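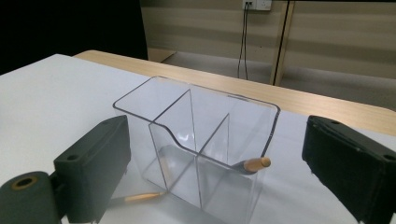 文 / Ilside 配件铺店主　　发布于2022年11月11日　　栏目:夹爪与末端配件

Ploketti 手持夹爪 · 手指更换套件(改版)
售价:392元一套
适用:Ploketti 手持采集夹爪,以及装在 Nilberg 机械臂上的同款执行端
库存:有货,下单后从店里直接发

先跟老顾客说一声,如果你是夏天以前在我这儿买的旧版手指,麻烦别急着往下拉到购买按钮,把前面这一大段看完再说,因为旧版有毛病,而且这个毛病是会夹到手的。我写得有点长,平时商品页我三行就打发了,这次不行,这次我自己也在上面栽了跟头。

事情是从笔开始的。我店里后面有张白桌子,拿来试货用,卖出去的每一副手指我都在上面先跑一轮:桌上放一个透明的亚克力收纳盒,旁边放笔,手持夹爪把笔夹起来放进格子里,再拿出来,再放进去。很无聊的活儿,但是很考手指!笔又细又滚,盒壁又薄又透明,夹爪张开的时候两边要让开盒子,合上的时候又得正好咬在笔杆中间,差一点点笔就歪了,歪了就磕在隔板上。我一直觉得能把笔放好的手指,拿去夹别的基本都不会差。

七月那阵子我录了一批动作,人手拿着夹爪做的,录完放到 Nilberg 的臂上回放。人拿着的时候一点问题没有,笔进盒,顺顺当当。到了臂上就开始掉笔,有时候夹起来了,走到半路笔尾往下一沉,啪,掉在桌上滚走。我第一反应是相机标定歪了,重新标,照掉。然后怀疑臂的速度,调慢,还是掉,只不过掉得慢一点(哈哈)。后来我偷懒,把合爪力度往上加了一档,笔倒是不掉了,我还挺得意,晚饭都多吃了一碗。

第二天盒子就裂了。

是右边那根手指的边擦到了盒沿,合爪的时候连盒壁一起咬住,亚克力嘎的一声,从上沿往下裂出一道。我听见声音伸手就去按住盒子,这是我干过最蠢的事,因为臂还在跑,夹爪下一步是再合一次。食指侧面给夹了一下,没破皮,青了好几天。人没事,盒子扔了,我也老实了,关电,坐下来,把手指拆了。
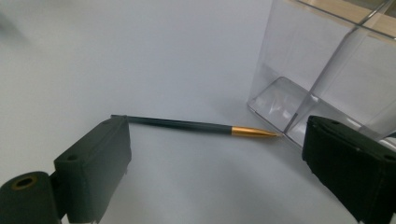
拆下来一看就明白了大半。旧版的指块靠一颗螺丝压在指座上,没有定位销,全靠压紧。用久了螺丝会慢慢退,退得非常少,肉眼看不出来,可是指块就能绕着那颗螺丝往外转一点。要命的地方在于,读开合宽度的编码器装在传动轴那一侧,它根本不知道指块转过了。屏幕上写的是合到位了,指尖那里还差着2毫米呢。

2毫米,夹个杯子谁在乎,夹笔就是夹得住跟夹不住的区别。人手拿着的时候我会不自觉地多捏一下,把那点空隙捏没了,所以录的时候看着都好好的,宽度数据却是偏的。放到臂上,臂可不会多捏一下,它照着数走,笔就掉了。我再把力度一加,指块被顶着往回弹,合爪最后那一小段突然变快,力也比设定的大,盒子和我的手指头就是这么遭殃的。

还有一点我得提醒做数据的朋友。如果你手上有旧版录的东西,又正好是夹细长物件的,笔啊筷子啊螺丝刀啊,建议翻出来看看合爪后的宽度读数。同一支笔,前后录的读数要是一路往小的方向漂,那多半就是指块在转。我自己那批就是这样,前半段挺稳,后半段越来越小,我当时居然以为是我手法变好了。那批数据我没敢用,全部重录了。

哪些算旧版?看指座和指块贴合的那个面就行,拆下来翻过来,面上光光的、没有小凸点的是旧版,有凸点的是改版。不想拆的话也有个土办法:断电,夹爪合拢,用手指轻轻掰指尖,往外掰,感觉到一丁点旷动,或者听见很轻的哒一声,就当它是旧版处理。千万是断电以后掰,我知道有人懒得断,我就是那种人,青了好几天的也是我。

旧版在换下来之前,请先不要装在臂上跑。手持着用问题不大,录出来的宽度数据别太当真就是了。非要在臂上跑的,人站远一点,东西掉了让它掉,别伸手。

好,下面说说改版改了什么,也就是现在这一页卖的东西。

首先是定位。指座上多了凸点,指块背面有对应的凹坑,扣上去自己就对正了,螺丝只管压紧,不用再管方向。我换上以后故意不把螺丝拧到底去试,指块会松,但是转不了,宽度读数也没有跑。这个改动看着小得不得了,我拿到样件的时候差点以为 Ploketti 糊弄我,装上去掰了两下,服了。

螺丝也换了,头下面带一圈细齿,咬得住。旧螺丝请不要混用,长度不一样,旧的长一截,拧到底会顶到里面的轴套,顶上了夹爪会发涩,合到一半停一下再走,那种一顿一顿的感觉跟电机坏了很像,已经有两位顾客寄回来让我修电机了,拆开一看都是螺丝拧错了。

防松用 Fahmy 的螺纹胶,套件里带了一小支,点一点点就够,真的一点点。上次有位顾客涂得跟抹黄油一样,胶流到缝里把指块粘死了,最后是我用热风枪一边骂一边给他弄开的。

一套里面有这些:
指块,左右各一
指座,左右各一
带齿螺丝4颗(用两颗,备两颗)
Fahmy 螺纹胶一小支
检查用塞块一个,厚8毫米

塞块要单独夸一下。它就是一小块磨得很平的料,你让夹爪夹住它,看屏幕上的宽度是不是8,是就没事,不是就说明哪里松了或者零点跑了。几秒钟的事儿,我现在每天开工夹一下,收工再夹一下,录数据的时候换物件之前也夹一下。要是七月份我手边有这么个东西,那个盒子现在还在桌上好好站着呢!塞块别拿去垫桌脚,也别用砂纸磨,磨薄了读数看着就永远是错的。

安装我写细一点,照着来就行。

先断电,臂上的那种要把末端插头也拔掉。夹爪张到最大,松开指块上的螺丝,旧指块往外抽,如果抽不动,可能是以前涂过胶,用热风吹一会儿再抽,别用一字螺丝刀撬,撬了指座边上会起毛刺。旧指座拆下来以后,把里面的灰擦干净,灰比你想的多。新指座放进去,推到底,再扣指块,扣的时候手上能感觉到凸点落进坑里,很清楚的一下。没感觉到就是没扣上,拿下来重新扣,不要指望螺丝把它拉进去。

螺丝点胶,拧到齿咬住,再带一点劲儿就停。左右两边交替着拧,先都拧到七八成,再分别收紧。胶要等它干透,我一般放一个晚上,急着用的人可以看胶管上写的时间,我反正不催你。

第二天上电,先不要夹任何东西,空着开合几次,听声音。声音应该是顺的。然后重新归零,夹塞块,看读数。读数对了再上臂,头几遍把速度调低,力度恢复成默认值。这一条请务必记住:以前为了不掉笔把力度加上去的,换了新手指一定要调回来。新手指没有旷量,你还用原来那个加大的力度去夹,薄壁的东西照样会裂,只是这回怪不了手指。

然后是手的问题,我再啰嗦几句。

臂在跑的时候,手不要进夹爪能到的地方。扶盒子不行,捡笔不行,把歪掉的笔拨正也不行。我知道那一下特别难忍,笔就在那儿斜着,伸手一拨就好了,我到现在每天都还想拨。我的办法很笨,就是把急停按钮从桌子侧面挪到了我习惯用的那只手旁边,想伸手的时候先碰到的是它。顺便,急停按下去夹爪会保持当时的位置,夹着的东西不会自己松开,要是夹着手,按完急停再用断电后的手动释放,别硬往外拽。

手持的那一只没有电机驱动,是靠手捏的,安全得多,不过指尖那里照样能把皮夹进去,给小朋友玩之前想一想。

接着是顾客问得最多的几件事,我一起回了,省得私信里一遍一遍打字。

旧手指能不能只换螺丝?不能。新螺丝拧在旧指座上看着是拧进去了,可旧指座没有凸点,该转还是转。有人问我能不能自己在指座上点两滴胶水当凸点,想法挺有创意的,请不要。

左右能不能只换一边?装是装得上,我不建议。两边手感会不一样,合拢的位置也会往一侧偏,夹笔的时候笔会被推着走。

手持的和臂上的要不要一起换?要录了再回放的,一起换。录的是旧手指、放的是新手指,宽度对不上,等于又回到我七月份那个坑里去了。只是手持着玩、不上臂的,换一套就行。

别家的夹爪能不能用?我试过的只有 Ploketti 自己的,别的我没试过,不敢说。Nilberg 臂自带的那种夹爪肯定不行,指座形状完全是两回事,买之前看清楚自己末端装的是谁家的。

指块表面脏了怎么办?拿软毛刷刷一刷,再用拧干的布擦。酒精我用过一次,擦完手感变滑了,之后就没再用。夹过油乎乎的东西以后最好当天就清,放久了笔会打滑,你又要以为是手指松了。

换完还是掉笔?先夹塞块。读数对,手指就没问题,去看标定,去看录的时候有没有夹在笔杆偏尾的地方。笔这个东西头重尾轻的很多,带金属笔尖的尤其明显,夹靠后了它自己就往下垂,跟夹爪没关系。铅笔轻,容错大一点,我一般拿铅笔先跑,跑顺了再换重一点的笔。

透明的盒子是不是不适合拿来练?难是真难,相机经常看不清盒沿在哪儿,我那次擦到盒沿也有这个原因在里面。但是桌上的收纳盒很多就是透明的呀,迟早要碰上的。刚开始可以在盒沿贴一圈纸胶带,等动作稳了再撕掉。

旧版换新的事:夏天以前在我店里买的,不管用了多久,拆下来寄给我,我补一套改版给你,不用再付钱,来回邮费我出。寄的时候指块和指座都要,螺丝最好也放进来,我想看看都退了多少。包装随便,别让它们互相磕就好。在别的地方买的我换不了,但可以来问我怎么查,这个不收钱。手上还有旧版裸指块库存的同行也可以找我,咱们商量着处理,别再往外卖了。

已经因为这个坏了东西、或者夹到手的,请一定告诉我,写清楚当时在夹什么、力度调到多少、是手持还是在臂上。我会一条一条转给 Ploketti 那边,他们改版的时候看的就是这些。我那个裂掉的盒子的事我也写了,写得很丢人,该写的还是写进去了。

退换:没点过胶的,收到后不合适可以退。点过胶的不退,坏了可以修。

发货的盒子里有一张安装纸,字印得小,看不清就看这一页,内容一样,这边还多些唠叨。想要左手捏握的弹簧件在另外一页,那个跟这次的毛病没有关系,旧的可以接着用。

下单的时候备注一下是手持的还是臂上的,两套一起买也备注,我好把左右配对的放在一个袋子里。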